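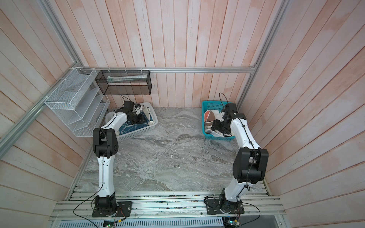
Carmela Monti has written 116 crossword puzzles for other people's newspapers and finished, by her own count, 2 that she likes. The rest she calls "rent."

We talked by phone on a Wednesday in April 2020, both of us in our kitchens, hers with a faucet that dripped on the beat. She apologized for it once and then began using it for emphasis.

Monti came to the trade late. She was 40, keeping the books for a shoe importer named Pietrzak, when a colleague left a half-done puzzle by the coffee machine. "I filled in the corner and it was wrong," she says. "All of it. I had a river where there should have been a hat. I thought, whoever made this is laughing at me, and I want that job."

The job, when she got it, paid less than the shoes. Her first buyer was the Fustia, a regional weekly with a puzzle page wedged between the tide tables and the hearing aid ads. Her first editor there was Rebecca Gatti, who sent the grid back with a single word circled and a note reading, in full, "Why."

"It was a kind of Danish cheese," Monti says. "I still think people should know it."

Gatti, who has since retired and agreed to answer two of my messages, remembers it differently. "It was a town," she wrote. "I looked for the cheese. There is no cheese."

Monti works in pencil on graph paper, long words first, and writes no clues until the grid is full. Software would do the filling for her, and she owns a copy, still in its box. Her word list runs to 4,000 entries on index cards, kept in shoeboxes that she did not, she stresses, steal from Pietrzak. "I was given them. There was a form."

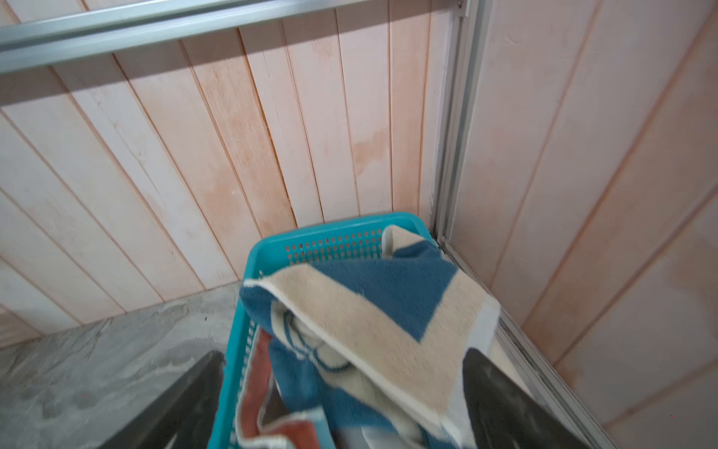 What makes a clue unfair?

"Needing to have been at my wedding," Monti says. "If the only way in is to know what I know, I've written a diary. You should be able to get there from the crossings, swearing, and then see that the clue was right all along."

The swearing reaches her by mail. One reader in Drirkholm has written every month for years, always to complain about abbreviations. Monti keeps the letters in a folder and has answered one, using only abbreviations. She says the man took it well, by which she means he wrote back.

Her next puzzle is due in June and has a problem in the lower left, where she needs a seven-letter word ending in U. She reads me the ones she has rejected. I offer a few of my own and she is polite about them, the way you'd be polite to a child holding up a worm.

"No," she says, over the faucet. "But keep going."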